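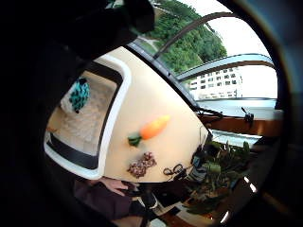

A toy carrot, a beaded loop and a piece of teal-and-white knitting on a cream tabletop.

Mallance Releases Toltard, a Tool for Maps Whose Edges Don't Meet

Desktop software finds and repairs slivers, gaps and overlaps in parcel data, and asks before it moves anybody's property line

JONLOW, Mon 27 August — Mallance, a small maker of mapping software with a long memory for other people's bad polygons, today released Toltard, a desktop program that checks land parcel layers for gaps, overlaps and slivers and helps the user repair them. It's available now for Windows, macOS and Linux.

Two parcels that share a fence on the ground ought to share a line on the map. In most parcel layers they don't. Each one was drawn separately, often by different people in different decades, and the two lines wander past each other like neighbors who have stopped speaking. The strip left between them belongs to no one. The strip where they cross belongs to both. Neither shows up at normal zoom, and both show up in the acreage totals the week the totals are due.

"I've spent a good part of my working life zoomed in so far that the screen is one color," said Olanrewaju Uzor, founder of Mallance and lead developer of Toltard. "You fix a sliver, you zoom out, you feel terrific, and then you notice you've made a new one on the other side. I wanted a program that would be bored on my behalf."

What it does

Toltard opens a polygon layer, builds a list of every place where shared edges fail to match, and sorts the list by size, shape or location. Selecting an item zooms the map to the trouble and shows a proposed repair in a contrasting color. The user can accept it, change it, skip it, or mark it as correct and never hear about it again.

That last choice took the longest to build. Plenty of gaps in parcel data are real. Alleys are gaps. So are old railroad strips, creek beds and the occasional wedge of land that two surveyors each assumed the other had dealt with. Automatic cleaning tools tend to swallow these without a word, and the first anyone learns of it is a phone call. Toltard keeps the marked gaps in a separate file that travels with the layer, so next year's run doesn't ask the same questions again.

Other features in the first release:

Edge ranking. Users can tell Toltard which source to trust when two lines disagree. A surveyed line can outrank one traced from a scanned map, and a line traced from a scanned map can outrank one that came from a folder called "final_final."

A repair log. Every vertex moved is recorded with its old position, its new position and the name of the person who approved it. The log is a plain CSV file. It opens in anything.

Area warnings. If a repair would change a parcel's area by more than a limit the user sets, Toltard stops and says so. The default limit is deliberately fussy. Early testers called it "nagging," and the word has been kept in the manual.

Full undo. The undo history is saved with the project and survives closing the program, going home and having second thoughts in the shower.

Toltard reads and writes GeoPackage, Shapefile and GeoJSON. It keeps attribute tables as it finds them, misspelled column names included. The Shapefile format's ten-character limit on field names is outside Mallance's control, and the company wishes to express its sympathy.

Tested on a county that was willing

The program was tested over the winter on the parcel layer for Fashola County, whose land records office agreed to let Mallance see the data as it was, with no tidying beforehand. The first full check turned up 2,265 mismatched edges. Of those, 1,103 were slivers narrow enough that Toltard could suggest a repair without touching any surveyed corner. The county's staff reviewed the suggestions themselves and accepted most of them, with remarks.

Another 400 turned out to be gaps that were supposed to be there. The remainder went onto a list for people who know the area, and they are still working through it. The oldest dispute in the pile concerns a lane that appears on one side's map and has never appeared on the other's. Toltard has no opinion on the lane. It has put a small orange flag there and moved on.

Fashola also supplied the bug that delayed the release. One parcel in the layer was stored as a single polygon that crossed itself so many times that the program's preview window gave up trying to fill it in. Mallance has since rewritten the code that handles self-crossing shapes. The parcel is a parking lot.

What it doesn't do

Toltard doesn't decide where boundaries are. It compares lines in a file with other lines in the same file, and a perfectly clean layer can still be perfectly wrong. Anyone who needs to know where a boundary falls on the ground should hire a licensed surveyor, who will bring a tripod and charge accordingly.

The program also doesn't guess at coordinate systems. If a layer arrives without one, Toltard asks, and it won't go on until it gets an answer. Testers who wanted it to "just pick something sensible" were shown a map of the county sitting in the ocean off West Africa, at zero degrees latitude and zero degrees longitude, where so much of the world's unlabeled data has gone to retire.

There is no cloud version. Layers stay on the machine they were opened on, and the program works without a network connection. Mallance was asked several times during testing whether Toltard uses artificial intelligence. It uses a spatial index and a great many if-statements.

"People ask me for a button that says Fix Everything," Uzor said. "I did build one. It was in a test version for 19 days. Then someone pressed it on a layer with a river in it, and after that there wasn't a river. The button is gone. The river is back, I'm happy to say."

Price and availability

Toltard can be downloaded from the Mallance website today. A license covers one user on as many machines as that user can stand to own, and it doesn't expire. Updates within the first major version are free. Schools, libraries and local governments with a single mapping person — they know who they are — can ask for a free license by email, and should say in the message which format their data is in, so that the reply can be suitably gentle.

The checking half of the program is free for everyone. It will list every mismatch in a layer, export the list and repair none of them. Mallance recognizes that this may spoil some afternoons.

An update planned for October will add support for line layers, so that roads can be checked against the parcels they run between. Work on it has begun, and the early results from Jonlow's own streets suggest it will be needed. A command-line version is due in the same update for users who would like to run their checks overnight and get the bad news with breakfast.

Sample data, the manual and a short tutorial are included with the download. The tutorial layer contains a planted error that most people miss the first time. It's in the northeast corner, and this is the only hint the company plans to give.

About Mallance

Mallance makes desktop software for people who look after maps. It is based in Jonlow, in an office that two different map layers place on opposite sides of the street. Mail arrives either way.

Press contact

Olanrewaju Uzor, Mallance, through the press form on the company website. Review licenses are available on request. Screenshots can be supplied at any zoom level, though the close ones are mostly one color.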